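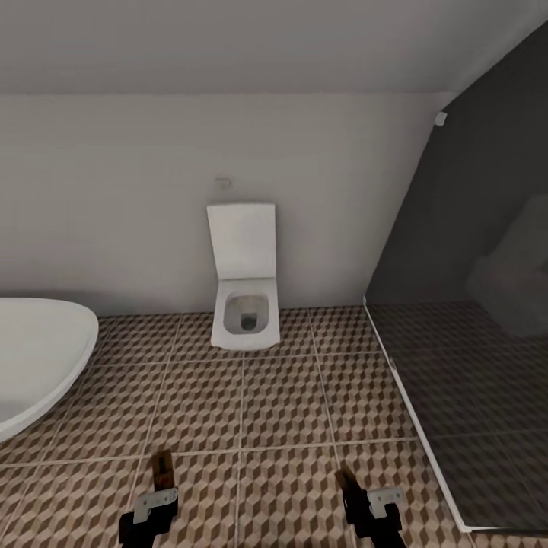
Section 4: Fitting and adjusting your Lurkska soft-close seat

Before you begin, do please read the whole section through once with a cup of tea. It isn't a long job, and most people manage it before lunch, but the steps do follow on from one another and it's a nuisance to find out at step 7 that you wanted something from the box at step 2.

You will need the two hinge posts, the rubber washers, the plastic wing nuts, the fitting key and a soft pencil. An old towel is handy too. If anything is missing from the box, ring the Hiltier spares desk on extension 117 and ask for Lorna Halliday or Trilok Ahuja, who will put the part in the post to you.

1. Lay the towel over the bowl so that small parts can't roll into it. (We have all done it!)

2. Push a rubber washer on to each hinge post, flat side down. The washers are a snug fit, and a drop of warm water on the finger helps them along.

3. Lower the posts through the two holes at the back of the pan. Leave them loose for now.

4. Reach underneath and spin the wing nuts on by hand, just until they catch.

Note: if your pan is closed in at the sides and you can't reach underneath, use the top-fix bolts in the bag marked Unia and turn to Section 5 instead.

5. Click the seat on to the posts and lower it gently. Look down from above and slide it about until there is an even margin all the way round, then mark the position of the posts with your pencil.

6. Lift the seat off again by pressing the button between the hinges, and tighten the nuts with the fitting key. Firm is plenty – if the key starts to creak, you have gone far enough.

Caution: never use a metal spanner on the plastic nuts, and don't tighten one side fully before you have started on the other. Uneven pressure can crack the ceramic.

7. Click the seat back on, raise it and the lid together, and let go. Both should come down slowly by themselves. The hinges are stiff when new, and may take up to 3 weeks of ordinary use to settle.

Caution: please don't push the lid down to hurry it. This wears out the dampers and isn't covered by the guarantee.

Cleaning is simply a matter of warm soapy water and a soft cloth. Keep bleach and limescale gel away from the hinges, and leave the lid up until any cleaner in the bowl has been flushed away. Check the nuts again after a month or so, and give them a small turn if the seat has begun to wander.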